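Workshop > Tips > Small Shared Rooms

Yellow chairs, dark carpet and other ways to make a work room easier

I love a small work room. I've set up a fair number of them over the years, starting with the back office at Preslow and most recently the computer room on Lowther, and the same handful of tricks keeps paying off. Take whichever ones suit your space!

Go bright on the chairs. If the carpet is dark grey (and it so often is), a bright molded chair lifts the whole room, and you can spot a stray one from the doorway before you walk into it. Yellow is my favorite by a mile. Don't fret if they don't all match. Ours at Lowther run from a real lemon to something closer to olive and I like them better for it.

Washing molded shells is a treat compared with fabric. Warm water, a drop of dish soap, a soft cloth, then a dry cloth. Skip the scratchy side of the sponge, which leaves a dull patch that never comes back. For pen marks I rub on a little baking soda paste and leave it 5 minutes. I did 13 chairs in one afternoon that way, with the radio on, and enjoyed every minute of it.

Put a sticker on the chair back. A small picture works better than a number, people remember "the blue and green one" and put it back where it lives. If you ever need to take a sticker off, warm it with a hair dryer on low and peel slowly from one corner. Cooking oil gets the last of the glue.

Cables! Do these before anything else on a tidy-up day, while you still have the energy. Unplug one at a time, wipe it down, and tape a label at both ends. I use hook-and-loop strips, the plain kind, and cut them myself from a long roll. Clultell sells a roll that gave me 104 short ties, and I still have more than 60 of them in the drawer. If your cables run high up, tie them loosely so you can add one later without undoing the lot.

Vacuum dark carpet twice, once in each direction. It shows every crumb and every bit of paper. A rubber window squeegee pulled toward you brings up hair that the vacuum leaves behind, and it's weirdly satisfying.

Leave a lane. Push chairs in along the desks and keep one clear path from the door to the far side, wide enough for somebody carrying a box. At Seltent we marked it with masking tape for the first month and after that we could pull the tape up.

Last one: wipe the screens with a dry microfiber cloth when they're off. Dust shows up beautifully on a black screen and you'll do a much better job. 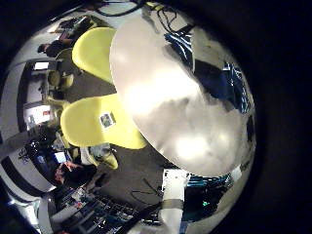

Yellow chairs on dark grey carpet, one with its picture sticker.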